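The return of the heavy sweater

Forget the thin stuff. Cable knit is back, and it is back thick – ribs you could lose a coin in, sleeves that need pushing up twenty times before lunch. Cream mostly. Some oatmeal. Almost no gray, thank goodness.

Amado Maglaya saw it coming. He runs Dindura, a knitwear workshop of 18 people in Brurkisel, and last September he couldn't fill the orders. "We planned for 2,000 pieces," he says. "We got asked for 3,000 before the first box left." The shop Storeck took most of them. Sold out by the holidays, then a waiting list, then a second waiting list for people who missed teh first.

Why now? Ask five knitters, get five answers. Cold offices. Old family photos. A general tiredness with fleece. Maglaya's own theory is weight – people like to feel they've put something on.
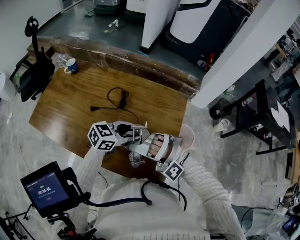 Cream cable knit, worn to work at the table.

The cable itself is simple enough. Stitches cross over other stitches, held on a short spare needle, then back to plain knitting for a few rows. Do it again. And again. A hand knitter needs weeks for a full sweater, and Maglaya's mother, who taught him, never used a written pattern. He does. Nine of them, kept in a tin.

Care is where people go wrong. Cool water, wool soap, no wringing. Dry it flat on a towel, away from the radiator. Never a hanger, the shoulders go first and they dont come back. Pilling is normal the first winter – a cheap comb sorts it.

Next up, Quaye, a smaller line from the same workshop. Lighter yarn, same cables. Maglaya isn't sure about it yet. He's still wearing the heavy one.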